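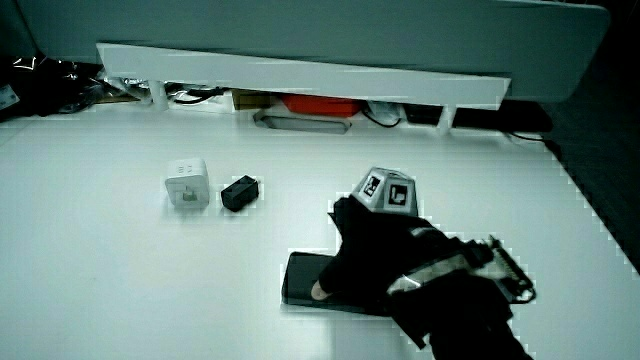
Kaja Grigaitė objected, in her comments on the draft, that small electronics should be sorted by the cable they need and that size was a poor guide. We kept both criteria and report them separately.

Figure 3. Work surface during the desk-clearing task, with a flat black item under the hand and two smaller items — a white plug adapter and a black block — to its left.

4.2 Small items on the desk

The Indholm inventory lists 3404 items, of which 200 were classed as small electronics. Flat items were stacked by length; block-shaped items, chargers included, went into a divided tray. Dark items with no legible label caused most of the disagreement between sorters, and were entered as "unassigned" until a second pass in April. Items left unassigned after that pass were stored with the spare cables and are excluded from Table 3.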